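The Rule About the Plug

I spent a morning in March with a three-ring binder, and I had a better time than I expected to. The binder belongs to Lillumetti, a small outfit that teaches robot grippers to handle ordinary household stuff, and it holds 39 rules. I figured they'd be about big swinging arms and yellow cages. A few are. Most are about things like cups, drawers and power strips.

Amber Visser wrote nearly all of them. She used to inspect elevators, and she still talks like somebody who wants to see your paperwork (in a friendly way!). Her favorite page is the one on anything electrical. Before a gripper goes near a power strip, a person checks where the plug is. You look at it with your own eyes and say it out loud. "Unplugged." Then somebody else says it back.

I thought that was a bit much, so I asked her what was wrong with just looking at the little light. Oh boy. She flipped straight to rule 2 and made me read it: a light is never proof of anything. Dark doesn't mean safe, and you don't get to skip the plug check just because you checked it before lunch.
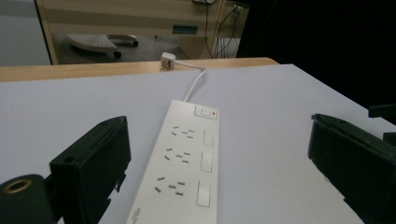
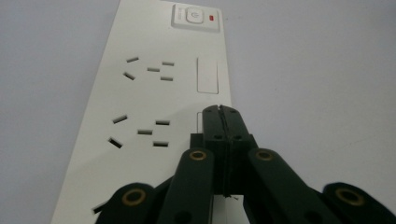 A white power strip and the black gripper, at close quarters both times.

The other rules on that page are just as plain. Clear the table of drinks. Keep the cord where everyone can see it. Fingers, meaning yours, stay out from between the jaws. If you change anything at all, a setting or a switch, it goes in the log with your initials. The log had 824 lines when I saw it, and I read far more of them than I needed to. One just says "moved cord, moved it back."

Does all this slow people down? Sure, a little. Amber doesn't care. She'd like other shops to borrow the binder, and Zikdale has already asked for a copy, although they want to cut the part about saying things out loud. She's still arguing with them about that one. Her last email on the subject ran to two pages, and she was kind enough to copy me.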